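Plundent 350 Room Air Purifier 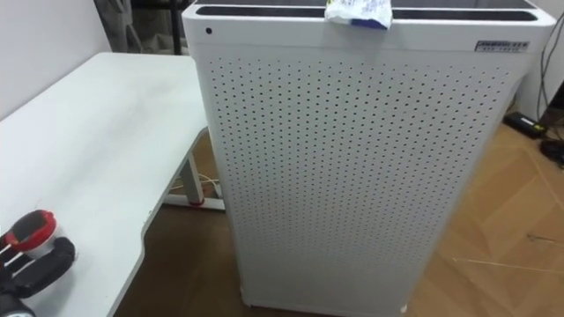 Home Comfort > Air Care > Large Rooms

Most air purifiers are designed to be hidden behind a plant. The Plundent 350 is a tall white box and it has made its peace with that. Stand it in a corner, give it some space, and in a week you'll stop saying hello to it.

The front is a perforated white metal panel, and air goes in through all those little holes. Behind it sits a washable pre-filter that stops the big stuff: pet hair, lint, whatever drifts off the blanket your aunt knitted. After that comes the main filter, which handles pollen and fine dust, and a carbon layer for last night's fish. Clean air leaves through the top, so please don't use the top as a shelf. Siv Torvik in our returns department would like you to know that a vent full of potting soil is not a manufacturing defect.

Suited to rooms up to 350 square feet. If your living room is bigger than that, congratulations, and see the Plundent 500.

How loud is it?
On the lowest of its speeds it sounds like a fridge in another room. On the highest it sounds like a machine moving a lot of air. Sleep mode turns off the display and keeps the fan low until 7 a.m.

Filters
The main filter lasts 2000 hours of use. A light comes on when it's due, and it will stay on until you hold the reset button, no matter how sternly you look at it. Vacuum the pre-filter every couple of weeks, more often if you own a husky. Replacement filters are sold singly or in packs of 2. Older Brekke filters do not fit. They look like they fit.

In the box
Plundent 350 purifier
Main filter (already installed, still in its plastic bag, take it out of the bag)
Power cord
Manual, revised by Arvid Amundsen and now readable

Customer comments
"Does the job. My wife says it looks like office equipment. We have kept both." Sutrisno S.
"Lost one star for the beep when you press anything." Aslak L.

Shipping and returns
Ships from our Etham warehouse. Orders placed before 11 a.m. leave the same day. Purifiers can be returned in the original carton, filters only if the bag is unopened. Orders placed in October may take a little longer while the heating season gets everyone sneezing.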